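Chapter 9
Buying a Two-Arm Assembly Kit

Learning goals

After working through this chapter you should be able to
read a vendor's offer for a two-arm assembly kit and separate what is included from what is optional;
explain why threaded joints are harder for a robot than pressed or dropped-in parts;
write an acceptance test for a small assembly job;
compare the price of a kit with the price of the hours needed to make it useful.

9.1 The offer on the desk

Joaquim Cunha runs the workshop at Cardoso, a small firm that rents furniture for weddings, trade shows and outdoor concerts. Much of the stock is stored flat. Seats and legs go out on the truck separately and are put together on site or, when the customer pays for it, in the warehouse the day before. In September the warehouse crew can spend most of a week screwing legs into seats.

Cunha asked for offers on a machine that could do part of this work. One of them came from Tekholm, which sells a bench kit called the Wetevano. The offer was nine pages long. Two pages described the kit, one gave the price and terms of payment, and the rest described services: installation, training, task setup, and a yearly support plan. Readers who have bought only single-purpose machines are often surprised by that proportion. With a general-purpose arm, a large part of what you buy is the work of making it do your job.

We will use the Cardoso purchase throughout the chapter. The questions it raises are the same ones a buyer would face with toys, lamps, plumbing parts or garden tools.

9.2 What is in the kit

The Wetevano offer listed the following as included:

Two arms with mounting plates
Two grippers, with one set of spare fingers
A camera mounted at head height between the arms
Controller and cabling
A license for the task software, one workstation
Two days of installation on site

The following were listed as optional and priced separately:

A table or frame to mount the arms on
Safety scanner and floor marking
Fixtures for holding parts
Task setup, charged by the day
Support plan after the first year

A buyer should read the second list before the first. Cardoso had no suitable frame and had assumed one would come with the arms. The safety scanner was called optional in the offer, but the firm's insurer would not cover the installation without it. Neither of these was hidden. Both were in the document, in ordinary type, and both were missed on the first reading.

The fixtures are a harder case. A fixture is any device that holds a part in a known place while work is done on it. Traditional automation depends on fixtures, and they must be rebuilt whenever the product changes. A two-arm kit is sold partly on the promise that one arm can act as the fixture for the other: the first arm holds the seat and the second brings the leg. When this is good enough, the buyer saves the cost of the fixture and can switch products by loading a different task. When it isn't good enough, the buyer ends up paying for both the second arm and the fixture.

9.3 Why a threaded leg is a fair test

Vendors like to demonstrate picking and placing. An arm lifts a block from one tray and puts it in another. The task looks impressive and tells the buyer very little, because a block that lands slightly off its mark is still in the tray.

A leg that screws into a socket is less forgiving. Three things must be right at once.

Position. The end of the leg must be over the socket. A head camera may see this well from one side and badly from the other, since the arm and gripper can block the view.

Angle. The leg must be in line with the socket. A long leg gripped close to its threaded end is easy to place but hard to keep straight, as a small tilt at the gripper becomes a large one at the far end. Gripped near the middle, the leg is steadier in angle and the threaded end is harder to place.

Start of thread. The first turn must catch. If the leg is forced while tilted, the threads cross. In plastic parts, a crossed thread can feel tight and still fail under load, and a person sitting on the chair will find the fault before any inspector does.

The seat must also resist turning. As the leg tightens, it tries to rotate the seat with it, and the holding arm has to push back. Grip strength alone does not settle this. A seat resting on a slick surface needs more holding than one on a rubber mat, and the surface under the work should be named in any test you agree to with a vendor.

Finally, a wrist has limits. Most arms cannot turn a leg through many full rotations in one motion. They turn, let go, rotate back, grip again and turn further. Each new grip is another chance to nudge the leg out of line, and it takes time. When a vendor quotes a time per leg, ask how many regrips are included in it.

9.4 The vendor's trial

Tekholm offered a trial at its own site using the customer's parts. Cunha sent a box of seats and legs and went to watch with Heriberto Correa, the warehouse lead. Rui Esteves ran the trial for the vendor.

The agreed task was simple to state. A seat is placed upside down on the work surface. Four legs are supplied. The system must fit all four, and the finished chair must pass a hand check at each joint.

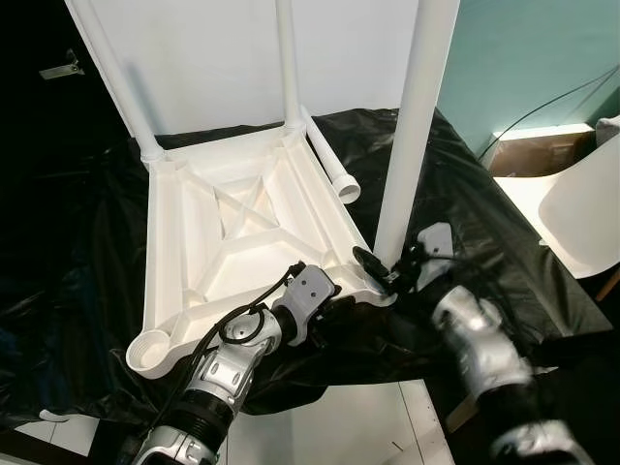 Correa's notes from the day are short, and they make a good model for students. For each chair he wrote down the start time, the finish time, whether a person had touched anything, and the result of the hand check. He left out remarks about how smooth the motion looked. Smooth motion is pleasant to watch, but it does not appear on an invoice.

Over the trial the system attempted 89 legs. Of these, 3 had to be backed out and started again by hand. Cunha counted those as failures. Esteves wanted them listed as "assisted," on the grounds that the chairs were completed. They settled the point by reporting both figures, and the contract later used Cunha's definition: a leg is successful only if no person touches the leg, the seat or the controls between the start and the end of the cycle.

Agree on such definitions before the trial begins. Afterward, each side knows which definition favors it.

9.5 A second offer

Cardoso also had an offer from Pudov, a smaller supplier that proposed a single arm with a clamping table. The clamp held one model of seat. The arm used a powered driver that spun the leg in without regripping, and it was faster on every leg.

The difference lay in changeover. Cardoso rents several models of chair and two kinds of side table. Each would have needed its own clamp plate, and Pudov quoted a price for each plate. Aníbal Sequeira, who keeps the books at Cardoso, put the two offers side by side. If the firm assembled only its most common chair, Pudov was cheaper. With three or more products, the Wetevano came out ahead, provided that new tasks could be set up by Cardoso's own staff and didn't require a paid visit.

That condition deserved more attention than any other line in the comparison. Tekholm's training course promised that a trained operator could add "similar tasks." Cunha asked in writing what counted as similar. The reply said that a different seat with the same type of leg was similar, and that a leg with a different connector was not. Two of Cardoso's products fell outside the definition. Sequeira added two paid setups to the Tekholm column, and the gap between the offers became small.

9.6 Hours and money

The usual way to judge a machine is to divide its yearly cost by the hours of work it replaces. Sequeira took 631 hours as the yearly assembly time, a figure from the previous year's time sheets. He then made three corrections that students often forget.

First, the time sheets included fetching and stacking. The kit does neither. Those hours stay with the crew, so he removed them from the savings.

Second, a person must load seats and legs and take away finished chairs. If that person stands and waits between cycles, nothing has been saved. The saving appears only if there is other work within a few steps of the bench.

Third, the hours are not spread evenly. Cardoso needs chairs in the busy season, often by Sunday morning, and has little use for a fast bench in winter. A machine that is slower than the crew but can run through the evening may be worth more to such a firm than its average rate suggests. It may also stop at nine at night with no one in the building, and the chairs will be short in the morning. The support plan covered calls during office hours only.

9.7 The acceptance test

Jaime Magalhães, a consultant hired for two days, wrote the acceptance test that was attached to the order. Its main points are given here in shortened form.

1. The test is run at Cardoso's warehouse, on the frame and surface that will be used in service.
2. Parts are taken from rental stock. New parts are not used.
3. Lighting is the normal warehouse lighting, with the loading door open for half of the test and closed for the other half.
4. Cardoso's operator loads the parts. Vendor staff may watch but may not touch the parts or the controls.
5. A leg is successful under the definition in the contract. A chair is successful if all its legs are successful and it passes the hand check.
6. Any leg found with a crossed thread after it has passed the hand check ends the test, and the test is repeated from the start.
7. The last payment is due when the test is passed.

Point 2 caused the most discussion. Legs that have been through several seasons have worn threads, and Esteves argued that a worn part is the customer's problem. Magalhães replied that worn parts were the only kind the customer had. The parties agreed that either side could reject a leg before loading, but not after.

Review questions

1. List the items in the Wetevano offer that you would need to price before comparing it with Pudov's. Which of them depend on the building and which on the product?
2. Rewrite the contract definition of a successful leg for a task in which a lamp shade is clipped onto a base.
3. Suppose Cardoso drops all but one model of chair. Which parts of Sequeira's comparison change, and in whose favor?
4. Draft a question to a vendor that would reveal how many regrips are included in a quoted cycle time.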